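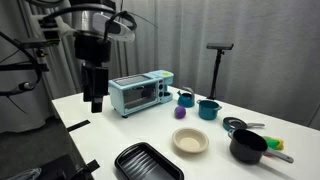
Die Spielküche am Dienstag, Greifer zu und in Parkposition.

So, nachdem mich jetzt schon mehrere von euch gefragt haben, wie wir das mit den Regeln am Arm eigentlich halten: Ich schreib's einfach mal auf. Bei uns hängt seit November ein Zettel neben der Tür, handgeschrieben, inzwischen in der vierten Fassung (die dritte hat Kaffee abbekommen). Emiliano wollte erst ein richtiges Dokument mit Kapiteln und Versionsnummer, und ich hab gesagt, das liest dann genau einer, nämlich Emiliano.

Ganz oben steht: Hände nur über den Tisch, wenn der Arm steht und die Freigabe weg ist. Klingt banal, aber wenn man zum 47. Mal am Tag ein Töpfchen zurückstellt, wird man schlampig, ich auch! Deshalb sagt bei uns der, der umräumt, laut „Tisch“, und wer am Rechner sitzt, antwortet „frei“. Am Anfang kam ich mir dabei furchtbar albern vor. Monique Barbier hat das aus ihrer Zeit bei Bultar mitgebracht und da keinen Spaß verstanden, und inzwischen sag ich zu Hause am Herd auch schon „frei“.

Dann die Parkposition. Finger geschlossen, Spitzen in der Luft, nie auf der Platte abgelegt. Wir hatten mal einen Neustart mit Kontakt zur Tischfläche, und das Geräusch möchte ich bitte nicht noch mal hören.

Beim Aufbau streiten wir am meisten. Ich bin ja für Unordnung: Pfanne irgendwo, Wasserkessel irgendwo, die lila Kugel mal vorne, mal hinten. Emiliano hätte am liebsten alles auf den Zentimeter. Der Kompromiss auf dem Zettel lautet jetzt: Vor jedem Durchgang wird neu gestellt, aber alles bleibt in Reichweite, und die Stiele zeigen nicht zum Arm hin. Das mit den Stielen war übrigens meine Idee, das darf hier ruhig mal stehen. Schüssel und Töpfe sind beim Start leer, sonst muss man es ins Protokoll schreiben.

Ach ja, Protokoll. Bei 1000 Durchgängen, das ist unser Ziel für Loseo, glaubt man gern, dass man sich die komischen merkt. Tut man nicht. Also wird jeder Abbruch sofort notiert, auch die peinlichen, mit Kürzel und einem halben Satz dazu. Gelöscht wird nichts.

Und Kabel schauen wir uns zu zweit an, einmal morgens und einmal nach der Mittagspause: Läuft irgendwo was straff, wenn der Arm ganz rausfährt? Scheuert was am Gelenk? Dauert 2 Minuten. Monique würde auch gern noch die Klebestreifen an der Tischkante in die Liste aufnehmen, darüber reden wir nächste Woche.

Wenn ihr selber so einen Zettel habt, schreibt mir gern, was bei euch draufsteht. Vor allem zum Thema Besuch im Labor, da haben wir bisher nämlich nur „bitte nichts anfassen“.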